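Slide 6 - The chores question

Open with the dishwasher. Everybody asks when a robot will empty theirs. Say you asked the same thing at Lerko in September and got a very long coffee break for an answer. Pause.

Then move to the shop floor, where people assume the job was finished years ago. Bolting, yes. Welding, yes. Ask for hands: who here has swapped a processor? Who enjoyed it?

Leave the next one up for 30 seconds and don't talk over it.

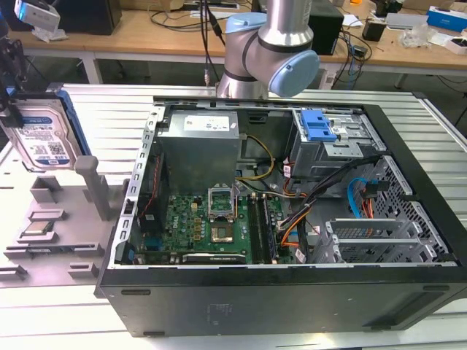 Desktop tower on its side, CPU socket open, processor and hard drive on the tray at left.

Point at the socket first. Those gold pins forgive nothing, and the chip has to go in flat and the right way around. Then point at the cables. The chip has its own pocket in the tray. No cable has ever had a pocket.

Clidance story goes here (2 minutes, no more). Their demo ran 200 cycles on a bare board. Then a customer brought a real PC, with cables, and it managed 11. Don't do the voice.

So, can it do the job yet? My answer: the placing, mostly. The moving things out of the way first, no. Same as my kids.

If someone brings up the Hattori gripper, say you haven't tried it. Geltex question - save for the Q&A.

Click to slide 7, laundry.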